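Home | Forums | Storage & Sorting | New posts | Search | Log in

White lidded boxes with the flat black handle: who else is a convert?
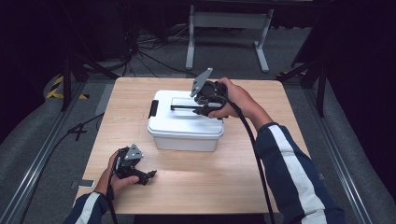 So I've been doing the whole spare room since January and I have gone a bit mad for these. White plastic, white lid that snaps on, black clip on the side and a black handle that lies down flat across the top. I've got eleven now. I started with one for sewing bits and then it was the Christmas lights, the bike lamps, the good envelopes... I love them! You can lift one off a shelf by the handle with one hand and put it down on the table and it just sits there looking tidy, even when what's inside is a disgrace.

What I want to know is what everybody keeps in theirs, and whether you label the lid or the side. Also how high do you stack? Mine are two high at the moment and I'd like to go to three.

marrowfat_jean

----

Oh yes, count me in. Mine are Pladik ones, got them when the shop by the station was clearing out. I have buttons in one, zips in another and a third that is officially "ribbon" but has everything in it including a bicycle bell.

Label the side! If you label the lid you can't read it once there's another box on top. I learnt that over an entire wet afternoon of unstacking.

tuppence_h

----

Side AND lid. Side for when it's on the shelf, lid for when it's on the floor with its friends and you're standing over it. Takes two minutes.

Bleddyn Morgan

----

He does do this. Our airing cupboard has more labels in it than towels. I've got a box that says BATTERIES (GOOD) and one that says BATTERIES (UNSURE) and I'm not allowed to merge them.

Jean, to your question, I wouldn't lift a heavy one by the handle. Fine for wool and lights. I had 2,000 screws and wall plugs in one of mine (yes, I counted, I was sorting the shed and it was raining) and the lid bowed in the middle when I picked it up. I carried it from underneath after that.

Rhun Morgan

----

Disagree with Rhun there, sorry! I've carried jam jars in a Cluline by the handle every summer for years, out to the car and back, and not had one go. I think it depends whether the clips are properly home. If you press the lid down all round first, and then do the clips, it's solid. If you just do the clips it looks shut but the lid is sitting up at one corner.

peggotty

----

Jam jars! How many at a time?

marrowfat_jean

----

Eight or nine, with a tea towel in between.

peggotty

----

You are braver than me. I've seen a lid come away on the stairs. It was my sister-in-law's, full of beads, and there were still beads turning up behind the skirting when they sold the house. I don't know what make it was so I won't blame anybody, but I do hold the bottom now, always, whatever it weighs.

oldgate

----

Can I put in a word for the cloudy sort of plastic? People always say get clear ones so you can see in. I had clear ones for years and I hated it, the whole wall looked like a jumble sale. With the slightly see-through white you can tell if a box is full or nearly empty when there's light behind it and that's as much as I want to know.

tuppence_h

----

Can't agree with that one. Clear every time for me, Beddoe do a decent one. I teach a craft group and if the children can't see the felt they will open every box in the cupboard to find the felt. Then all the lids are on the wrong boxes.

sallow_kit

----

Lids on the wrong boxes is my biggest bugbear!! Same make, bought a year apart, and they are a hair different. They'll go on but they won't snap. I've put a dot of nail varnish on each lid and the same colour on the bottom of its box, and it has saved me so much muttering.

marrowfat_jean

----

Stealing the nail varnish idea immediately.

peggotty

----

Bleddyn is already at the drawer looking for colours.

Rhun Morgan

----

I was looking for a pen.

Bleddyn Morgan

----

On the stacking: I go three high for light things and two for anything with weight. The handle needs to be folded right down or the one above rocks. Sounds obvious but mine likes to sit up a tiny bit on one side and you don't notice until you've got the third one on and it's leaning towards the ironing.

For paper I don't stack at all. I had 517 sewing patterns in boxes at one point, all catalogued in an exercise book by number, and the bottom boxes were so heavy I never opened them. They live on a low shelf now in single file and I use them far more. Still got the exercise book. There are 162 that I've crossed out and given away and I miss perhaps four of those.

oldgate

----

162 given away, that's heroic. Which four do you miss?

tuppence_h

----

A wrap skirt, a child's duffel coat, a dressing gown with a shawl collar and a hat. The hat most of all.

oldgate

----

Different subject but does anyone wash theirs? I did mine in the bath with washing-up liquid before I moved the baby clothes in, and they came up beautifully, but water got into the hinge part of the clips and it took days to stop dripping. I'd take the clips off if I did it again. They pop off if you push from the inside, or mine do.

wren_on_the_hill

----

Please be careful popping the clips off, I snapped one doing that. You can't buy them on their own as far as I've found, I asked at the counter and the girl looked at me as though I'd asked for a left shoe. I wipe mine with a damp cloth and stand them upside down on the draining board.

peggotty

----

Maybe it's different makes. Mine are Fivunden, and they flex quite a lot. I wouldn't force anything that didn't want to move.

wren_on_the_hill

----

If you do break a clip, a wide elastic band over the lid holds it perfectly well. I've had one on the string box for ages. Not pretty but it's in the cupboard under the stairs with the hoover so who's looking.

oldgate

----

Since we're confessing to numbers, my mother's button collection came to me in one of these and we sat down over the winter and counted it, me and my two nieces. 1,512. We did them in tens on a tray. There were some lovely old glass ones, and a set of little green ones shaped like leaves that nobody remembers her ever wearing. They went into smaller pots inside the box so you can lift out a colour at a time. Best few evenings I've had in ages.

sallow_kit

----

That's gorgeous Kit. Small pots inside is exactly what I need for the sewing box, at the moment it's all loose and the bobbins unwind themselves round everything. What pots did you use?

marrowfat_jean

----

Yoghurt ones, the squat kind. And two spice jars for the tiny ones. They need to be shorter than the box with a finger's width to spare or the lid won't go down.

sallow_kit

----

I'd use little drawstring bags instead. Pots waste all the corners.

Rhun Morgan

----

But then you can't see the buttons!

sallow_kit

----

You could label the bags.

Bleddyn Morgan

----

Right, I've been up there with the tape measure this evening. I'm going three high along the window wall with the light things, single boxes on the low shelf for patterns and paper, and labels on the side with a short one on the lid (you win, Bleddyn). Clips stay on when I wash them. Still undecided about carrying by the handle, I'll do it with the wool and not with the tins.

Does anybody keep food in theirs? I've got a lot of flour and nowhere to put it.

marrowfat_jean

----

Flour in its own bags inside the box, yes, I do that. Bay leaf in each bag. My gran swore by it, and I do it for her as much as for the weevils.

tuppence_h

----

I'd want something with a proper seal for flour. These snap shut but there's a gap on mine you could post a letter through, near enough. Dog biscuits, fine.

wren_on_the_hill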